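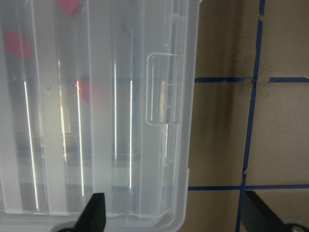

Mapplebeck, February 18, 2022

Small parts storage, part four. The red blocks have gone into a lidded box of their own, and these are my notes on the box, the lid and the sorting rule.

For readers who skipped the earlier parts: Mikari is the construction system I have been collecting for some years, and it mixes badly. Each color has its own thickness tolerance. Red is the worst of them, and a red piece that ends up among the blues will pass for a good fit until the third or fourth course, when the wall starts to lean. My old method was one deep tub per wall project. It held 500 pieces and I lost an evening each time I needed a specific one.

The replacement is clear plastic, rectangular, with a separate lid. I looked at the Drustach drawers first. They are good drawers, but the fronts are opaque and the runners want a cabinet around them. A clear box can be moved to the table, used there and put back on the shelf.

Notes on the lid. It has parallel ribs over most of its area and a molded notch on one edge. The ribs stiffen the plastic and they also scatter light. With the lid on and a lamp overhead you get long white streaks between you and the contents, and red goes to a washed-out pink. You can tell that something is in there and where it lies. You can't tell one red from another, and I have two reds. If you intend to identify pieces through the lid, move the lamp to one side or tilt the box toward the window. I tried both. The lamp is less trouble.

The label strip is low on the front face and says STORAGE BOX. I will print a replacement. "RED, 200 MAX" is the current draft. The limit is mine. By volume the box would take more, but above 200 the small angled pieces work their way down under the larger ones and I am back to digging.

Procedure, as it now stands:

Lay brown paper over the table and tape it out in large rectangles. Blue tape shows up well. Use one rectangle per source tub so that pieces waiting to be sorted don't drift.

Take the lid off completely and put it down flat. Propping it on its edge is how I cracked the previous one in September.

Move pieces one at a time. Pouring is faster, and the wrong color goes in with the right ones.

Keep a shallow tray next to the box for anything doubtful. Mine is light blue, with raised rims, and it gets emptied at the end of every session whether or not I have made up my mind.

Close the lid, press down on all four corners, and write the count in the notebook.
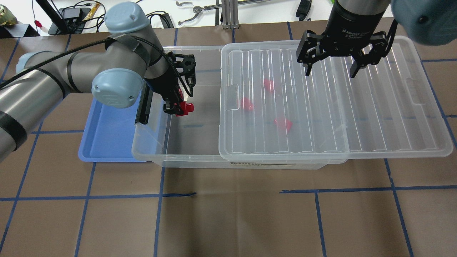
Gerrit Smits wrote in after part three to say that he gave up sorting by color altogether and goes by shape, with all colors in one box, on the grounds that the eye separates colors without help but has to work at telling a short block from a slightly shorter one. He runs 3000 pieces that way in Feston cases and says he finds what he wants on the first try.

I accept the argument for a display collection. For building it falls down on tolerance, as above. If I pick by shape I still have to check thickness every time, and the calipers live in another room. A second level of sorting, color first and then shape, would need more boxes than the shelf will take. I measured it. The shelf is 456 mm deep and the boxes have to go in end-on.

Two things are still open. The first is whether the two reds should be separated inside the box or kept apart entirely. The second is dust, which finds its way in at the notch, and for which I have so far used a strip of masking tape with mixed results.

Part five will cover the grays, once I have enough boxes.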